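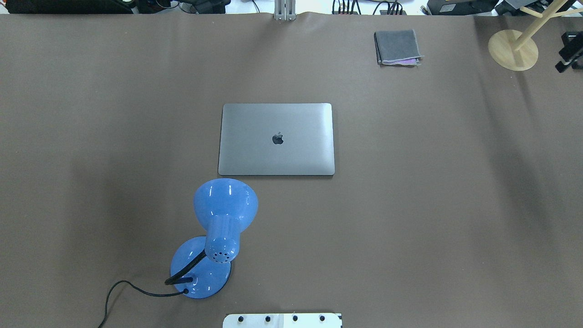
联机与存档 > 跨平台设置

4.3 绑定 Mulo 账号并开启跨平台联机

本节说明如何在《Bollness》中绑定 Mulo 账号、开启跨平台联机,以及在不同设备之间同步存档。单人模式不需要绑定账号,只玩单人战役的玩家可以跳到 4.4 节。

适用版本:PC 版、主机版、掌机版,游戏版本号 2.16 及以上。5 月更新之前安装的客户端请先完成更新,旧版客户端的菜单里没有“跨平台”一项。

开始之前

请确认以下各项:
· 游戏已更新,主菜单右下角显示的版本号不低于 2.16。
· 硬盘剩余空间不少于 31 GB。
· 已有 Mulo 账号,并能登录注册时使用的邮箱。
· 每台要同步的设备都至少完成过一次序章。序章结束前,游戏不会生成可上传的存档。

注意:绑定前请手动备份本地存档。PC 版的存档位于“文档”文件夹下的 Bollness\Saves,复制整个 Saves 文件夹即可。主机版请使用主机系统自带的备份功能。

绑定账号

1. 启动游戏,停留在主菜单,不要载入存档。
2. 打开“选项”,选择“账号与网络”。
3. 选择“绑定 Mulo 账号”。屏幕上会出现一个八位绑定码。
4. 用手机或电脑的浏览器打开 Mulo 账号页面,登录后进入“已连接的游戏”。
5. 选择“添加游戏”,输入绑定码,然后确认。
6. 回到游戏,按“刷新”。“账号状态”一栏变为“已绑定”即表示完成。

绑定码的有效时间为 16 分钟。过期后请退回上一级菜单,重新生成。连续输错五次,账号页面会锁定添加功能,第二天才能再试。

注:一个 Mulo 账号在每个平台上只能绑定一个游戏档案。如果同一台主机上有多个用户,每个用户要用自己的 Mulo 账号。

开启跨平台联机

1. 在“账号与网络”中,将“跨平台联机”设为“开”。
2. 选择匹配范围:
“仅好友”只接受 Mulo 好友列表中的玩家。
“同类输入”按手柄或键鼠分组匹配。
“全部”不作限制,等待时间通常最短。
3. 选择服务器区域。默认区域为 Laing。如果延迟长期高于 200 毫秒,请改选 Cluncombe,再做一次网络测试。
4. 按“应用”,游戏会返回标题画面并重新连接。

跨平台联机可用于合作任务和普通对战。排位赛仍然按平台分开匹配,把匹配范围设为“全部”也不会改变这一点。

邀请其他平台的好友

1. 在主菜单打开“好友”,切换到“Mulo”标签页。
2. 选择“添加好友”,输入对方的 Mulo 用户名和后面的数字编号。用户名区分大小写。
3. 对方接受后,名字会出现在列表中,旁边带有平台图标。
4. 建立队伍,选中好友,按“邀请加入”。

队伍里各人的游戏版本必须一致。主机版的更新有时比 PC 版晚一到两天上线,这段时间内邀请会提示“版本不匹配”,等更新推送后重试。

同步存档

1. 在上传存档的设备上,打开“账号与网络”中的“云存档”。
2. 选择要上传的栏位,按“上传”。每个账号有三个云端栏位。
3. 等进度条走完,栏位旁边出现上传时间。
4. 在另一台设备上登录同一个 Mulo 账号,进入“云存档”,选择“下载”。
5. 选择要写入的本地栏位并确认。

警告:下载会覆盖所选的本地栏位,覆盖后无法恢复。上传进行时请勿关闭游戏或让设备进入休眠,否则该云端栏位可能损坏。

以下内容不随存档转移:
· 在平台商店购买的游戏内货币
· 平台限定外观
· 按键设置和画面设置
· 拍照模式中保存的照片

扩展内容要在每个平台上分别拥有。如果存档中的角色停留在扩展地图,而当前平台没有该扩展内容,载入后角色会被移到最近的主线营地,任务进度不变,背包物品保留。

解除绑定

在 Mulo 账号页面的“已连接的游戏”中选择 Bollness,按“断开连接”。游戏内无法解除绑定。断开后,云端存档保留 31 天,期间重新绑定同一档案可以继续使用。更换绑定档案时,新档案不会继承旧档案的排位记录。

常见提示

错误 2,437:绑定码已被使用。请重新生成,并确认没有其他设备正在使用同一个码。

“无法连接到区域服务器”:先检查主机或电脑能否正常上网,再换一个服务器区域。服务器每周一凌晨 4 点至 6 点维护,维护期间不能联机,单人模式不受影响。

“存档版本较新”:云端存档来自更高版本的游戏。请更新本机客户端后再下载,不要用本地存档覆盖云端栏位。

好友列表为空:检查“账号与网络”中的隐私设置。如果设为“隐身”,Mulo 标签页不会载入任何好友。

听不到其他平台玩家的声音:跨平台队伍使用游戏内语音,平台自带的派对语音不通用。请退出平台派对,然后在“音频”中把“语音频道”改为“游戏”。

下一节:4.4 调整手柄与键鼠设置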